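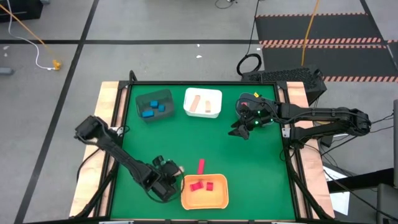 Two arms on one bench: progress at the Rurkerness workshop

The sorting bench has taken over the middle bay since October, and several members have asked what it is for. The short answer is that Nuwan Cassim and Callum Yeoman are building a two-armed machine that can put toy blocks and other small bits into the right containers. The longer answer follows, with thanks to Nuwan for lending me the build log.

The base is pale plywood with a green top and black metal rails round it. An arm is fixed at each side. The pair of them share a single control program called Wotov, which Callum wrote on his own laptop and has now moved to the workshop machine. The arms have been named Prilto and Joseph. Prilto was the first to be wired up and still gets most of the testing. Joseph had a noisy shoulder joint for a while, which was traced to a screw that had been left one turn short.

Getting the bench square took longer than either of them had planned for. The first set of rails was cut 8 mm too long on one side and had to go back on the saw. After that the top rocked slightly, so the corners were packed and screwed down again. Callum would like it recorded that he measured twice. Nuwan would like it recorded that he measured the wrong rail twice.

The containers are whatever was to hand. The gray one and the white one are the easy pair, as both have low contents and the arms can come in from above. The orange ones have been more work. The big bin has a high wall, and the side camera sits so close to it that orange plastic is most of what it sees.

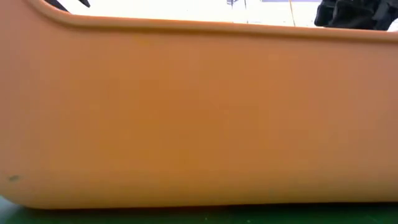
The orange bin from the side camera.

There are two ways round this. One is to move the side camera up on a longer post. The other is to leave it where it is and depend on the cameras fitted to the arms. Nuwan prefers the second, as the post would foul the rail. Callum prefers the first and has already cut the post. For the moment the camera stays put, and the two of them will compare results when there are enough runs to look at.

A run starts with the blocks laid out by hand. The program picks a target, one arm goes to fetch it, and the other is told to stay out of the way. A run is stopped if an arm touches a rail or if a block ends up on the floor. The log has 121 runs in it so far, and the notes beside them are short. "Missed" appears a good deal in the early pages. Later on it is more often "dropped", which Callum counts as progress, as you have to pick a thing up before you can drop it.

The wrist cameras brought their own trouble. When an arm moves quickly the picture smears, and red shapes that lie near each other are hard to tell apart. 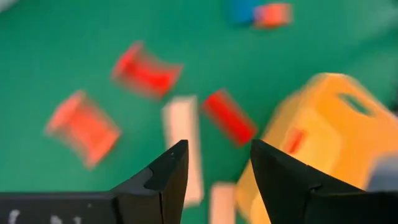 Slowing the arm down helps, but it also makes each run dull to watch and long to finish. The present arrangement is a fast move to get near the target, a short pause for a fresh picture, and then a slow approach with the fingers open. The pause was set by trial and error. Plain rectangular blocks are the best behaved. The spools are awkward because they can roll when a finger catches the flange, and a pale block standing close to a finger tip is easy to knock before it can be gripped.

Cabling is the other job that never seems to be finished. The arms need power and data, and the wrist cameras add another lead each. Black cable loops under and behind the arms at present. It works, but a loop that hangs low can catch when the shoulder swings. Nuwan has bought 11 metres of braided sleeve and intends to tidy one arm first to see whether the sleeve is too stiff. If you have any spare cable clips, please leave them in the tray by the drill press and not on the bench itself.

The next stage is reaching into the big bin. The arm has to clear the rim, come down inside and let go without dragging the fingers back over the lip. Callum has put a safe height into the program and added 15 mm on top of it. He says the extra can come off later when everyone is less nervous. Both fingers and rim are marked down for a check after each session, and any new scratches go in the log.
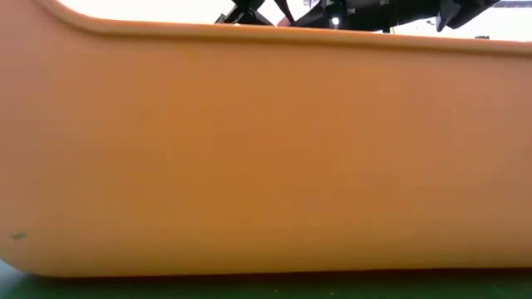

Using the bay while the bench is up

The middle bay can still be used on any evening except Wednesday, when Nuwan and Callum have it from seven until closing. Please do not lean on the rails or shift the containers, as their positions are stored in the program and have to be entered again by hand if they move. The power switch for both arms is on the wall side of the bench. If the arms are live, keep outside the black tape on the floor.

Anyone who wants to help is welcome to come along on a Wednesday. Block layout needs no experience at all, and a second person to write up the log would be useful. Nuwan is also looking for a short length of soft rubber strip to try on the finger tips.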